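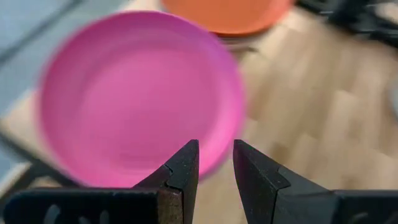 A pink plate and an orange plate.

How does a plate get its colour?

Have a look in your kitchen cupboard. Some plates are white, some are one plain colour and some have patterns. If a plate is made of clay, its colour probably comes from something called glaze.

What is glaze?

Glaze is a thin layer of glass on the outside of a pot, cup or plate. It starts as a powder made from ground-up rocks and minerals. The potter mixes the powder with water until it is as thick as cream. At this point it doesn't look shiny at all. It looks like runny mud, and it may be a completely different colour from the one it will end up.

First, the clay

Clay comes out of the ground. It is soft, so it can be pressed into a mould or shaped on a spinning wheel. Then it is left to dry. Dry clay is very easy to break, and if you put it in water it turns back into mud.

To make it hard, the potter bakes it in a special oven called a kiln (some people say "kill", but most say "kiln"). A kiln gets much hotter than the oven at home. Water boils at 100 degrees Celsius. Many kilns go past 1,000.
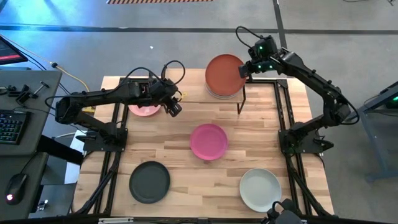 Putting the glaze on

After the first baking, the clay is hard but still full of tiny holes. When the potter dips it into the glaze, the clay soaks up the water and the powder sticks to the outside. Glaze can also be brushed or sprayed on. The bottom is wiped clean so the plate won't stick to the kiln shelf.

Then it goes back in the kiln. The powder melts and spreads out. When everything cools down, the melted glaze has turned into smooth, hard glass.

Where do the colours come from?

Most of them come from metals. Tiny amounts are mixed into the glaze.

Cobalt makes blue.
Copper often makes green. In a kiln with very little air, it can make red.
Iron can make yellow, brown or black.
Chromium makes green, but with tin it can make pink.

At the Banum pottery in Muvthorpe, the test shelf holds 2,000 small clay tiles. Each one has a different glaze on it, with the recipe written on the back. Potters there look at the tiles before they choose a colour.
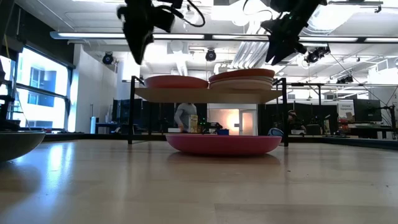

Plates on a shelf, with a bowl underneath.

Are all plates made this way?

No. Plastic plates have colour mixed right through them. Wooden plates are usually oiled, and metal ones may be covered in enamel, another kind of melted glass.

Words to know

Glaze: a thin layer of glass on clay
Kiln: a very hot oven for baking clay
Mould: a shape you press clay into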